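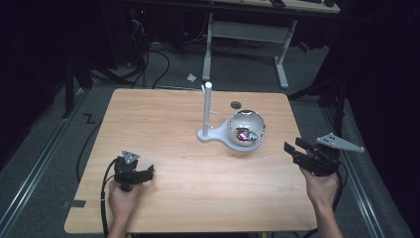 Chapter 6
What People Say They Eat

Ask someone what they had for dinner last night and you will usually get an answer. Ask what they had for dinner a week ago and you will usually get an answer to that, too. The second answer ought to worry you more than it worries most people who collect such answers for a living.

A large share of what is printed about diet rests on self-report. Somebody fills in a form, keeps a diary, or talks to an interviewer on the phone, and the words are turned into grams and calories by means of a table. By the time the results reach a newspaper they have decimal points. The decimal points come from the table. They were never in the memory of the person who had the soup.

This chapter looks at the three most common tools: the food diary, the one-day recall interview, and the frequency questionnaire. We will ask the same thing of each. What would have to be true about the person answering for the number to mean what it is said to mean?

6.1 The Radonley diaries

Start with a small study, because its faults are easy to see. Hortensia Domínguez and Tõnu Krūmiņa asked 22 office workers in Radonley to keep a written diary of everything they ate and drank for 15 days. Each person was given a notebook, a set of measuring spoons, and a sheet of instructions. At the end the notebooks were collected and coded by two readers working apart.

The average intake on the first full day came out a little above 2000 calories. By the second week it had dropped well below that. The authors' first draft called this a "reduction in consumption" and suggested that keeping a diary helps people eat less.

Maybe it does. But the drop fits at least three other stories. People may have grown tired of writing. They may have kept writing down meals and stopped writing down everything between meals. Or they may have switched to foods that are easier to write down, a sandwich in place of a stew with eleven things in it. Nothing in the notebooks lets us choose among these. Body weight was not measured at either end, so there was no outside check at all.

Domínguez, to her credit, went back and looked at the handwriting. Entries from the first days often had times next to them and corrections in a second ink. Many of the later pages were written in one ink, in one sitting by the look of it, with lunch and breakfast in the wrong order. A diary filled in on Sunday night for the whole weekend is a recall interview with no interviewer.

6.2 Small things

The foods most likely to go missing are small, eaten standing up, and not part of anything with a name. Dinner has a name. A handful of nuts does not. One little thing in a shiny wrapper, sitting in a bowl on a table, may be gone in two bites and never reach the page, and the person who ate it would not think of that as lying.

It is tempting to say that small things can't matter much. Sometimes that is right. It is still a claim about size, and you need to know how often the small thing happens before you make it. Cooking oil, milk in coffee, and the crusts off a child's plate all look like nothing when taken one at a time.

Some writers respond by adding a fixed correction, as if everyone forgets at the same rate. Eulalia Jara's review of the method is blunt on this point. The people who forget most are not spread evenly through the sample, she writes, and "a correction that treats them as though they were is a guess with a formula around it." Her own answer, a second interview by phone, has problems we will come to in Section 6.4.

6.3 When the seller pays for the survey

Now consider a claim from outside the classroom. Pornex, a maker of breakfast cereal, printed a leaflet saying that customers who ate its product "snacked up to 2 times less per day." Read that slowly. "Up to" means that one customer somewhere reached the figure and that the rest did no better. "2 times less" has no agreed meaning. If you snack once a day, what is two times less than that?

The leaflet does not say who was asked, how they were found, or what counted as a snack. It may be that good answers exist. A reader is under no duty to supply them on the company's behalf — and a student in this course will lose marks for doing so.

Before you read on

Write down, from memory, everything you ate and drank yesterday. Put the list away. Tomorrow, write a second list for the same day without looking at the first, then compare the two. Keep both lists, mistakes included; you will need them for Exercise 4.

Terms used in this chapter: self-report, recall window, portion estimate, reactivity, outside check.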